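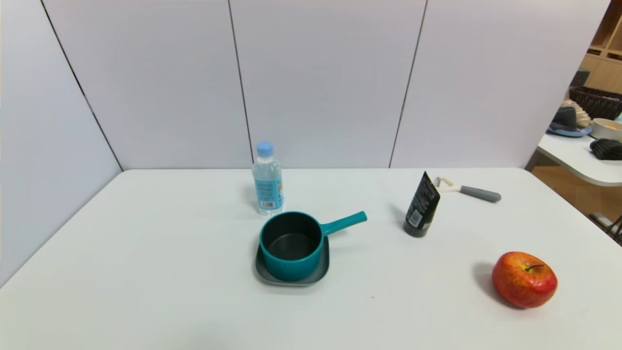 흰 탁자 위의 생수병과 청록색 작은 냄비.

게임 속 부엌에서 나는 소리를 오래 들어 본 적이 있으신지요. 저는 지난 6월 내내 그 소리만 듣고 살았습니다. 알리에의 작은 작업실에서 음악을 만드는 욜란다 우레고 씨 덕분이지요. 요리 게임 '도린'의 음악을 혼자 맡은 분인데, 처음 만난 날부터 차를 세 잔이나 따라 주시며 이야기를 그칠 줄 몰랐습니다(저도 말이 많은 편이라 둘이 아주 잘 맞았어요!).

'도린'에는 이른바 주제곡이 없습니다. 플레이어가 불을 올리면 낮은 클라리넷이 슬그머니 들어오고, 칼질이 빨라지면 현이 한 겹씩 붙습니다. 그렇게 잘게 나눈 악구가 모두 400개쯤 되는데, 어느 것이 먼저 나와도 어색하지 않아야 하니 조성을 고르는 데만 한 계절을 다 썼다고 하네요. "악보는 있는데 순서가 없어요. 순서는 손님이 정하시는 거죠." 우레고 씨는 플레이어를 꼭 손님이라고 부릅니다.

프로그램을 맡은 예이손 비야누에바 씨와는 꽤 다투기도 했답니다. 비야누에바 씨는 장면이 바뀌는 즉시 음악도 넘어가기를 바랐고, 우레고 씨는 마디가 끝날 때까지 기다려 달라고 했지요. 결국 국이 끓어 넘칠 때만 마디를 자르기로 했는데, 막상 해 보면 그 순간이 어찌나 깜짝 놀라운지 모릅니다. 저는 국을 31번이나 넘겼습니다. 절반은 일부러였고요.

제가 가장 좋아하는 대목은 가게 문을 닫은 뒤입니다. 설거지가 남은 동안 피아노가 띄엄띄엄 울리고, 아무 버튼도 누르지 않으면 음 사이가 점점 벌어지다가 빗소리만 남습니다. 공략을 서두르는 분이라면 그냥 지나치기 쉬운 곳인데, 저는 거기서 패드를 내려놓고 한참 앉아 있곤 했어요.

우레고 씨는 요즘 베스트홀름이라는 항구 도시를 무대로 한 다음 작품을 쓰고 있습니다. 이번에는 합창이 들어간다며 휴대전화로 짧은 녹음을 들려주셨는데, 가사는 아직 없고 모두 '아' 하고만 부르고 있었습니다.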